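Wulstead Season Pass 2: Edition Details and System Requirements

Wulstead is a four-player cooperative survival shooter from Prudis. Season Pass 2 adds 5 story missions, 4 playable characters and a set of weapon skins to the base game. The base game is required and is sold separately.

Contents
Missions 1 to 3 unlock on purchase. Missions 4 and 5 download automatically in August. Each mission supports solo play, online co-op and two-player split screen. Split screen is not available on PC.
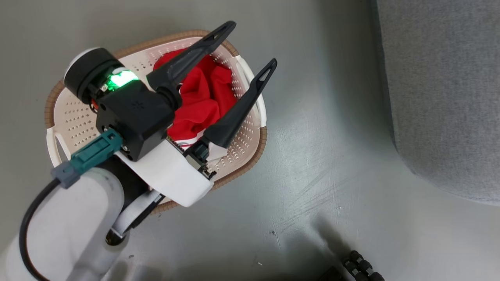 Arm and gripper over a white laundry basket

The Camargo Docks mission uses the revised horde director. Spawn rates scale with party size, and difficulty can be changed between checkpoints. Progress made by a guest in an online session is saved to the guest's own profile.

Characters and weapons
All 4 characters can be used in base game missions and in Horde mode. The Bremon carbine is issued at level 5 and accepts existing upgrade kits. Skins are cosmetic and have no effect on damage or reload time.
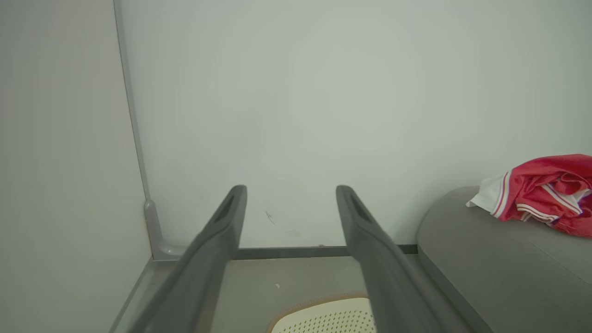
Gripper fingers, with wall and floor ahead

PC requirements
Storage: 52 GB free, base game included
Memory: 8 GB minimum, 16 GB recommended
Operating system: 64-bit only
Network: broadband connection for co-op
Controller: optional, full button remapping

Achievements
The pass adds over 200 challenges, tracked separately from the base list. Weekly challenges reset on Friday. Unclaimed rewards are lost at reset.

Compatibility
Saves from Season Pass 1 carry over. Players who own different passes can join the same lobby, but the host must own the selected mission. Mods must be disabled before matchmaking. Cross-play between PC and console is not supported.

Format: digital download
Publisher: Prudis
Languages: English audio, English subtitles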